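Remzi Aksoy
@remziaksoy

1/ I have now watched every game of the Gokora Open qualifiers, including the ones played at 4 a.m. my time, and I have some thoughts about the map veto. Mute me now if you have a life.

2/ Quick catch-up for the healthy people. Vasora went into the final qualifier as the favorite. Ehlers went in as the team everybody describes as "scrappy," a word we use for teams we haven't watched. Best of five, winner goes to the main event, loser goes on a podcast.

3/ Vasora's whole plan all season has been Nivanside. They pick it first, they play it slow, they choke the river side until the other team does something silly out of boredom. I fell asleep during one of their wins in January and woke up in the same round.

4/ So you would ban Nivanside against them. I would ban it. My aunt would ban it, and she thinks I work for the cable company. Ehlers left it open. The chat called this the end of their season, with the usual kindness.

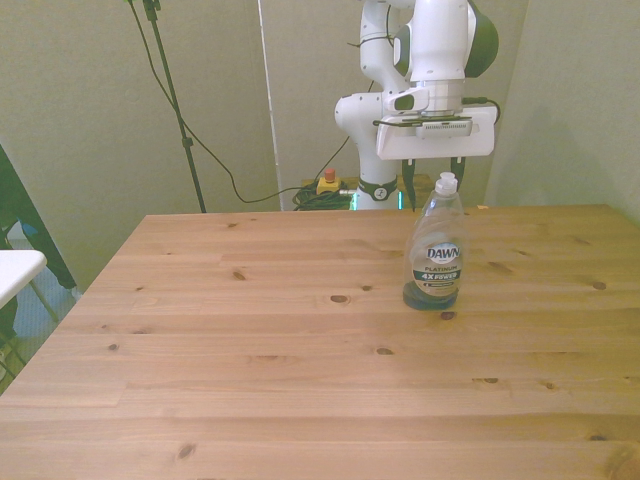
5/ What Ehlers had, it seems, was one very stupid idea that they'd practiced a lot. Eylül Tuncer, who has played support her whole career, took the entry role on attack. No warning, no leaks, nothing in scrims that anyone's admitted to.

6/ First round, she runs straight through river. Dies. Second round, straight through river. Dies. The casters got that gentle tone people use at the vet. Third round, straight through river, and Vasora had moved a second player over to deal with her, and the hill was just sitting there.

7/ Ehlers took the hill for the next seven rounds. Vasora kept answering the run that had already happened. You can pin some of that on the coaching, and I do, but mostly I think they'd never had to solve anything on that map before. It had always been the other team's homework.

8/ Map two was normal. Vasora won it. I have no notes on map two. I made toast.

9/ Map three is where I have to eat a post. Back in the group stage I said Ehlers' economy calls were "a teenager with a gift card." They bought down to nothing in round nine, saved four rifles into round ten, and took the half off it. I've left the old post up. It has 400 likes and every one of them is looking at me.

10/ A word about the pause. Yes, it was 17 minutes. Yes, it was a headset. No, I don't think it "killed the momentum," because I have never once seen momentum listed in the item shop. Vasora came back from the pause and won three straight rounds, then forgot how doors work.

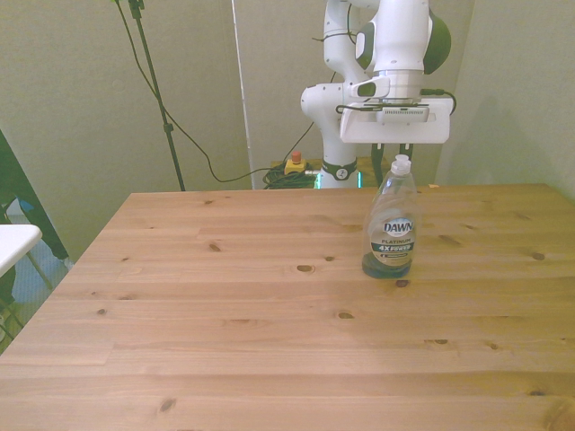
11/ Map four, Vasora went back to what they know. Slow setup, late rotate, one player parked on the ledge for the entire round like rent was due. By then there wasn't much left in the tank. Think of a bottle of Dawn with just that dark pool of soap down at the bottom: it still says 4X POWER on the front, and you're still going to be standing there shaking it. That was Vasora's late-round book. Same three plays, a bit more water each time.

12/ Tuncer finished the series with the most deaths on either team. Expect this to be posted at you by people who sort by one column. She also opened the space for nearly every attack round Ehlers won. If you need a number to like a player, I can't help you, go collect stamps.

13/ To be fair to Vasora (I hate this part), the aim was fine. They won more of the straight duels, to my eye. They lost the bits between the duels, where somebody has to decide something.

14/ Stream peaked at 1209 viewers on the channel I was on, which for a Monday qualifier with a desk made of two guys and a plant is a stadium. About 50 of those were in chat typing the word "washed" before the first map had loaded.

15/ What happens to Ehlers at the main event? They'll get a group with real teams who have now seen the river run and will ban Nivanside on sight. So they'll need a second stupid idea. I'd like to see Tuncer go back to support for one map just to make everybody nervous.

16/ And Vasora gets the last-chance bracket, where they will pick Nivanside first. I'd put money on it if I had any after the last time I put money on Vasora.

17/ Somebody's asking for my bracket. It's in the pinned post. Please don't look at the left side of it.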